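3.2 Versuchsaufbau und Aufgabe

Die Frage, ob eine Maschine im Haushalt oder hinter einer Verkaufstheke schon nützlich sein kann, wird in der Literatur meist an einzelnen Griffen beantwortet. Ein Würfel wird gehoben, ein Becher wird versetzt, und daraus wird eine Erfolgsquote berechnet. Für die vorliegende Arbeit haben wir einen anderen Weg gewählt und eine Tätigkeit als Ganzes untersucht, nämlich das Zusammenstellen einer kleinen Mahlzeit auf einem Tablett. Die Aufgabe geht auf einen Vorschlag von Venkatesh Marar zurück, der sie ursprünglich für die Kiosk-Studie in Salden formuliert hatte. Die dort verwendete Fassung vom 22.2.18 wurde von uns in zwei Punkten geändert: Die Reihenfolge der Artikel ist frei, und ein Artikel darf nach dem Ablegen noch einmal verschoben werden.

Gearbeitet wird mit zwei Armen an einem Tisch. Jeder Arm trägt einen Greifer mit zwei Fingern und eine kleine Kamera am Handgelenk, dazu kommt eine feste Kamera für den Überblick. Die Handgelenkkamera liefert im Nahbereich die wichtigere Information, sie verliert aber den Bezug zum übrigen Tisch, sobald der Greifer tief steht.

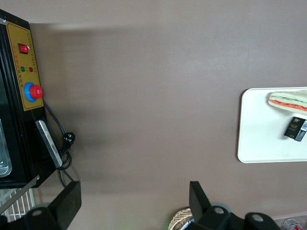
Die Steuerung wurde in zwei Varianten erprobt. In der Variante Larkine werden Ziel und Bahn getrennt geplant, in der Variante Nadar erzeugt ein gelerntes Modell die Bewegung direkt aus den Kamerabildern. Mit jeder Variante wurden 50 Durchgänge ausgeführt. Ein Durchgang gilt als gelungen, wenn alle bestellten Artikel auf dem Tablett liegen und kein anderer Artikel umgefallen ist. Die zweite Bedingung ist strenger, als sie klingt. Ein Mensch schiebt ein Glas mit dem Handrücken zur Seite, ohne es zu bemerken – der Greifer kann das nicht, er muss einen freien Weg finden oder warten.

3.3 Auswahl der Artikel

Für die Auswahl war entscheidend, dass die Artikel verschieden auf den Druck der Finger reagieren. Flaschen sind glatt und fest, ihre Lage ist durch den Ständer gut bestimmt. Kleine runde Gläser verlangen eine genaue Annäherung von oben. Klare Beutel mit Knabbergebäck ändern beim Zugreifen ihre Form und spiegeln das Licht, und ein Sandwich verträgt nur wenig Kraft. Abb. 4 gibt die Anordnung auf dem Tisch wieder.

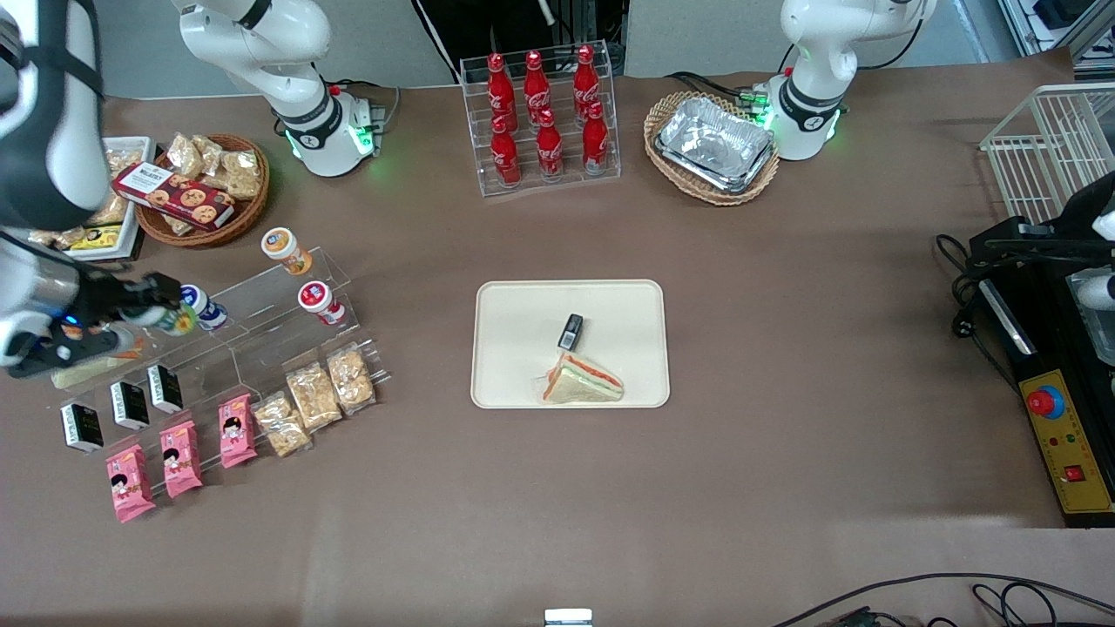 Abb. 4: Kann ein solches System heute eine Person an der Theke ersetzen? Nach unserer Einschätzung noch nicht, denn es beherrscht die festen Verpackungen, braucht aber bei weichen Artikeln und bei unerwarteten Lagen weiterhin eine Aufsicht.

Diese Einschätzung stützt sich auf die Auswertung der Fehler. Von insgesamt 200 betrachteten Griffen an festen und weichen Artikeln waren 136 beim ersten Versuch erfolgreich. Die übrigen verteilen sich sehr ungleich: Bei den Flaschen kam fast kein Fehlgriff vor, bei den Beuteln war er häufig. Oft schloss der Greifer an der richtigen Stelle, fasste aber nur die Folie, und der Beutel drehte sich beim Anheben.
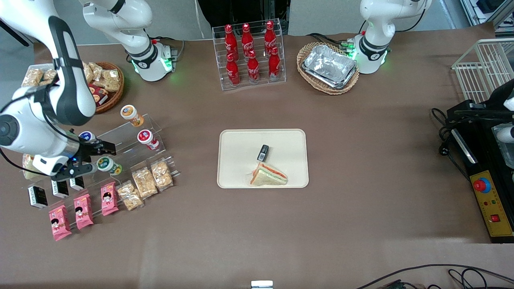
Ein zweiter Grund liegt in der Enge der Stufenregale. Die Gläser stehen so nah am Rand der Stufe, dass eine kleine Abweichung in der Höhe schon zum Kontakt mit dem Acryl führt. Wir haben deshalb die Geschwindigkeit in den letzten Zentimetern stark verringert, was die Durchgänge verlängert. Für den Einsatz im Haushalt halten wir das für annehmbar, für eine Theke mit wartenden Kunden jedoch kaum.

Die im November durchgeführte Nachmessung mit dem Datensatz Amus, der 1.000 Griffe an ähnlichen Verpackungen umfasst, bestätigt diese Reihenfolge der Schwierigkeit. Auf die Unterschiede zwischen den beiden Steuerungsvarianten gehen wir in Abschnitt 4 ein.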